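## Changes to the Falden Residents' Parking and Deliveries Scheme

Following the consultation held over the summer, the Falden Residents' Association has approved a revised set of rules for parking, loading and short visits on the estate. The new rules take effect at the start of November and apply to all households, including those in the Kaewkla building, which until now has operated under a separate agreement with its former managing agent.

The Association received 122 written responses. Most of them dealt with the same matter: delivery vans standing in residents' bays during the morning, often with no driver in sight. Several respondents also asked for clearer rules on overnight guests, and a smaller number objected to the annual permit charge. Every response was read by Surachet Phuthong and Amnuay Bunnag, who prepared the paper on which the board voted.

Under the revised rules, each household may hold one resident permit and one visitor permit. The resident permit is tied to a license plate. The visitor permit is not, and may be passed from one guest to the next, but it does not allow a vehicle to remain in the same bay for more than 10 days in any month. Households that need a longer period – for example, when a relative is staying after an operation – should write to the office before the tenth day and not after it.

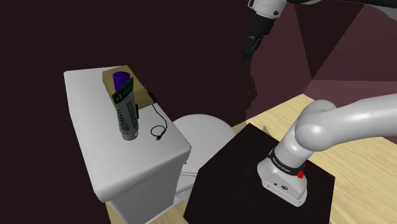
Loading bays will be marked out on the north side of Vastonitz Road, opposite the bicycle shelter, and at the rear entrance to Kaewkla. A stop of up to 15 minutes is allowed in either place without a permit. The board considered several colors for the new markings and signs, and settled on plain white with black lettering only where a rule has to be read. The pairing is the one seen on the robot arm, where small white lettering stands on a black band around a white housing, although the signs will reverse it. Red has been kept for the fire lane alone, and residents are reminded that no vehicle may stop there at any time, even with the driver at the wheel.

Permits issued under the old scheme remain valid until they expire. Residents of Kaewkla, whose permits were issued by the former agent, will need to apply for new ones. The form asks for proof of address and a copy of the vehicle registration. Vichien Boonyarit will be at the office each Monday evening to accept forms and answer questions.

The permit charge is unchanged. A proposal to raise it was withdrawn when the quotation for line painting came in 800 dollars below the amount set aside in the budget. The difference will be held over for repairs to the surface near the Zidulton gate, where the drain cover has sunk and water collects after rain.

Any resident who wishes to appeal a parking notice should do so in writing, giving the notice number and the bay. Appeals will be heard by Nipon Chareonsuk and one other member of the board who does not live in the same building as the resident concerned. The decision will be sent by letter.

*Prapai Wannasri, Secretary to the Board*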